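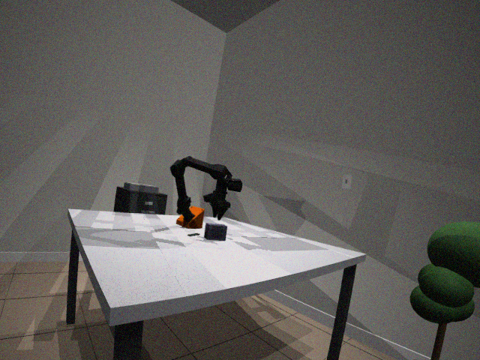 4. Setting up the Kanon label printer

Before you start, load a roll of labels (see section 3) and plug in the power cord. The status light blinks green while the printer warms up and stays green when it is ready.

1. Place the printer on a flat, level surface. Leave enough space in front of the label slot for the labels to come out without curling back.

2. Hold down the Feed button until one blank label comes out, then let go. The printer measures the gap between labels and stores the setting.

3. On your computer, open Kinell Setup and choose Add Printer. Select Kanon from the list.

4. Enter the pairing code 2955 when asked. The code is the same for all units and can be changed later under Security.

5. Choose your label width. The standard roll is 70 mm. If you use the narrow roll, move the blue guides inward until they touch the paper -- do not force them.

6. Print the test page. The border should be even on all four sides.

Note: If the border is off to one side, open the lid, reseat the roll and repeat step 2. Changing the margins in the software will not fix a crooked roll.

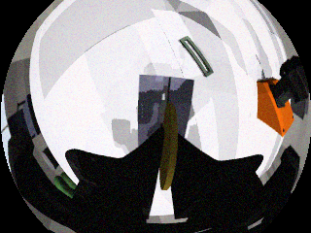 Fanbridge wrote to us that step 2 has to be done again every time the roll size changes, even if the lid was closed the whole time, and that their first batch of shipping labels came out half a label too low until they did.

We have added this to the checklist in section 9.

Setting the print darkness

Darkness runs from 1 to 15. The factory setting is 8. Raise it one step at a time if barcodes look pale. High settings wear out the print head sooner.

Caution: The print head gets hot during long runs. After printing more than 198 labels without a pause, let the printer cool with the lid closed before changing the roll.

Caution: Do not clean the print head with water or a metal tool. Use the cleaning pen supplied in the box, and wait until the head is dry before printing again.

To save your settings, choose Store in Kinell Setup. Settings that have not been stored are lost when the power is turned off.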